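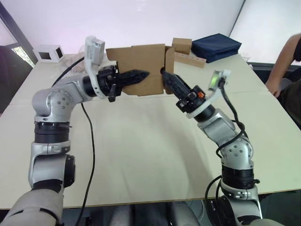

Cardboard box, flattened, above a white table.

Print this message | E-mail this message

To: Satti Gardeners list
Date: 2024-05-23
Subject: Re: Cardboard under the compost, yes or no?

Hello all,

I answer inside the message, I hope the quoting is readable in everybody's mail program. English is not my first language, so please ask if something is unclear.

> I have taken over a plot by the lower gate and it is mostly couch
> grass with a few docks. I don't want to dig all of it. I read that
> you can put cardboard on the grass and compost on the cardboard and
> plant the same season. My neighbor on the path tells me it is a waste
> of good compost and the grass will come through anyway. Who is right?

Both of you, a little. My plot is 486 square feet and I have covered almost all of it in this way, one part at a time. Where there was normal grass and small annual weeds, the cardboard was enough. Where there was couch grass, it came back along the edges, and it came back quickly. Bindweed did not care at all. I still pull it.

If I started again with your plot, I would dig out the docks first, with as much of the root as you can get. They have enough food in the root to wait a long time in the dark. The couch grass you can cover, but make the cover larger than the bed you want. Go one good step past the edge on every side. The roots travel in from the path, and the path is where most people forget to look.

> What kind of cardboard? Does it have to be plain brown? I have a pile
> from moving but a lot of it has printing on it.

Plain brown is easiest. I use it with a little black printing and I do not worry. I do not use the shiny kind with a colored picture over the whole side. It has a film on it that stays in the soil, and you will find pieces of it for years. I know this from the bed near my shed, where I was lazy with one box and now I collect small blue pieces every spring.

The best I ever had were boxes from Brulex, from a wardrobe and a bed. They are very large and you have few joints to cover. The store in town puts them outside the back door, and if you ask in the morning they are happy to give them away. Bicycle boxes are also good. Small boxes are possible but it takes the whole afternoon and the joints are always in the wrong place.

Take off all the tape before you carry it to the plot. At home it is simple. On the plot, with wind and wet hands, it is terrible. If the tape does not come, I leave the box in the rain for one night and then it comes off with the fingers. Look for the metal staples too, mostly at the bottom flaps. Old Zister boxes have big ones.

> Do I need to wet it? And how many layers?

Yes, wet it, more than you think. I mow or cut the grass low, then water the ground, then lay the cardboard, then water the cardboard until it lies down and takes the shape of the ground. If it is still stiff it will lift in the wind and the slugs will have a nice house under it. In our soil, which is heavy and dries like a brick in summer, dry cardboard keeps the rain away from the roots. I lost a row of lettuce like this.

I use two layers, with each joint covered by the width of a hand. One layer of the very thick kind is fine for a lawn. More than this I would not do if you want to plant this year, the roots have to find a way down.

> How much compost on top, and can I plant straight away?

As deep as my hand is long, if I have it. Often I don't have it. Then I make the full depth only where I plant, and the rest gets straw or old leaves so the cardboard is not seen. If it is seen, it dries and curls.

Squash and pumpkins you can plant the same day. I make a hole in the cardboard with an old bread knife, cut a cross, fold the corners down, and put a good shovel of compost in the hole. Potatoes also work, but you will get fewer than from a dug bed. Carrots and parsnips, please wait for next year. They meet the cardboard and turn sideways and you get something that looks like a hand.

For small plants such as lettuce or beets I waited seven weeks and then the cardboard was so soft I could push a finger through. This was with a wet spring. In a dry one it takes longer. The part I covered in January was the easiest of all, there was no hurry and the worms had done the work when I came back to it. So if you can leave one corner of your plot for the winter, cover it then and only fight with the other part now.

> Is the bagged stuff from Oltel any good? It is the cheapest.

It is all right for this purpose. It has many pieces of wood in it, and I would not sow seeds into it directly. As the top layer over cardboard I have used it with no problem, but I put a little chicken manure under the squash, the leaves were too yellow without it. The delivery by truck is better value if you can share it with somebody on your row. They will only leave it at the upper gate, so bring a wheelbarrow with air in the tire. Mine had none.

About your neighbor: I would not argue. He is right that it uses a lot of compost in the first year. For me it was less work for my back, and this was the reason I did it. In the second year I only added a thin layer on top and the soil under it was dark and easy, even in the hard place beside the water tank where I could not get a fork in before.

One more thing. Please put something heavy on the corners the first night. Stones, a plank, full watering cans. I have collected my own cardboard from the hedge on the other side of the track, in the rain.

If you want to see it before you start, my plot is the one with the green water barrel, middle row, and I am there most evenings until it gets dark. There are some flat boxes left behind my shed that you can have.

With kind regards from the middle row

Print this message | E-mail this message

Comments (2)

lowergate_beans wrote:
The bread knife is a good tip. I was using scissors and it took forever. For the couch grass at the edge I cut a narrow trench with a spade and clean it out every few weeks, it helps a lot.

plot by the tank wrote:
Does anyone know if the Brulex store still gives the boxes away? I went last week in the afternoon and they had already crushed everything. Will try in the morning.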